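Thermal Analyst, Deep Space Instruments

Fanero — Husten site, full time, on site four days a week

Fanero builds small instruments for planetary probes. The Flosia program is a dust and plasma spectrometer intended for an outer solar system mission, now between preliminary and critical design review. We are hiring one thermal analyst to own the instrument thermal model through delivery.

The position reports to the lead mechanical engineer. The group has 19 staff. Travel is limited to about 2 trips a year, mostly to the test chamber at Bouchard.

What you will do

Maintain the Flosia thermal model, currently 523 nodes, and correlate it against balance test data.

Size survival heaters and specify thermostat set points for the cruise phase. The present heater allocation is tight and has to be defended at each review.

Write test plans and as-run reports for thermal vacuum testing. Tests run around the clock, and the analyst takes a share of the night shifts.

Review harness and bracket drawings for conductive heat leaks before release.

Keep the requirements table current. There are 151 thermal requirements at instrument level, and each needs a stated method of verification.
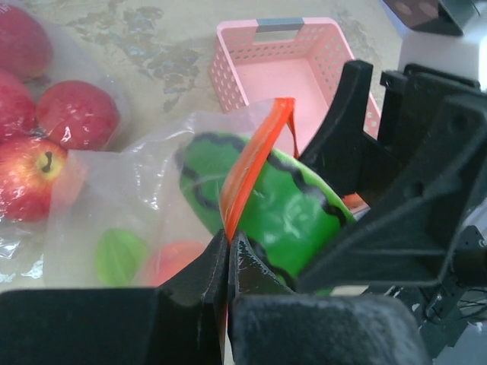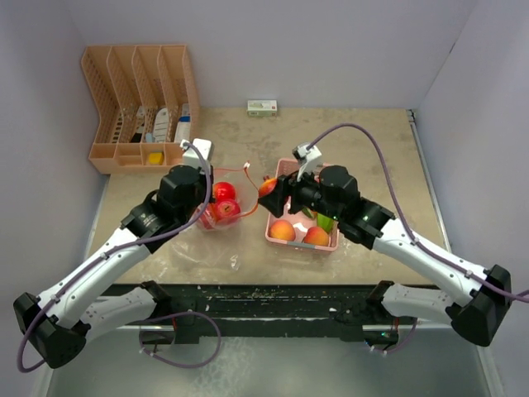

What we need from you

A bachelor's degree in mechanical or aerospace engineering, physics, or a related field.

Experience with a commercial or in-house thermal network solver on hardware that was built and tested. Flight hardware is preferred. Cryogenic ground equipment will be considered.

Working knowledge of multilayer insulation, including how its performance changes with seams, vents and handling.

Ability to write a clear report. A writing sample is required — see below.

Scripting in Python or a similar language for processing test data.

Useful but not required: radioisotope heater experience, contamination control, radiation view factor codes.

Terms

This is a permanent position with a six-month review. Pay is set by grade, and the grade is stated in the offer letter. Relocation to Husten is covered up to a fixed limit. Work on a test weekend is repaid in time off, with Sunday shifts counted double.

How to apply

Send a resume and one technical report or paper of which you are the main author. Remove any restricted material first. A cover letter is optional and should not exceed one page.

Applications are read as they arrive, and the posting closes at the end of May. Selected applicants will have a phone interview, followed by a half day on site that includes a short model review exercise. Quote "Flosia thermal" in the subject line.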